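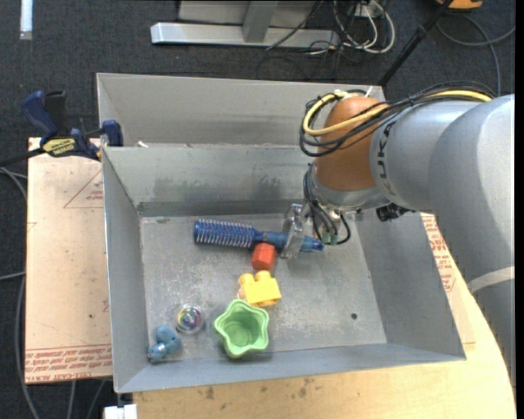 How often must the fire extinguishers in a small holiday house be looked at?
Once every month by the person who keeps the house, and once a year by a service firm with the proper papers.

Safety checklist, guest house Murlow
Date of round: Jan 27, 2020
Rooms: 6

1. Extinguisher, ground floor corridor
Result: OK
Comment: Needle is in the green part. Pin and seal are in place. Service label from Closico is readable.

2. Extinguisher, kitchen
Result: Not OK
Comment: It stands on the floor behind the door and guests can not see it. Please hang it on the wall bracket again.

3. Smoke alarms, all bedrooms
Result: OK, with remark
Comment: I pressed the test button in each room. The alarm in the room over the porch is weaker than the others. New battery is ordered from Ashour, item 156.

4. Carbon monoxide alarm, boiler cupboard
Result: OK
Comment: Sound is loud. The replace date printed on the back is still in the future.

5. Stairs and handrail
Result: Not OK
Comment: Second step from the top moves under the foot. The screw holes are worn out, so longer screws are needed. Until it is repaired, put the yellow tape on it.

6. Emergency exit, garden side
Result: OK
Comment: Door opens from inside without key. In July the wood was swollen and the door was hard to push, so check this again in the warm season.

7. Electric sockets and leads
Result: OK, with remark
Comment: One extension lead under the carpet in the sitting room. I have taken it away. Guests should not get it back.

8. First aid box
Result: Not OK
Comment: Plasters are finished and the burn gel is too old. The Protholm refill, number 111, has the right size for this box.

Points 2 and 5 must be closed before the next guests arrive. The others can wait until the next monthly round.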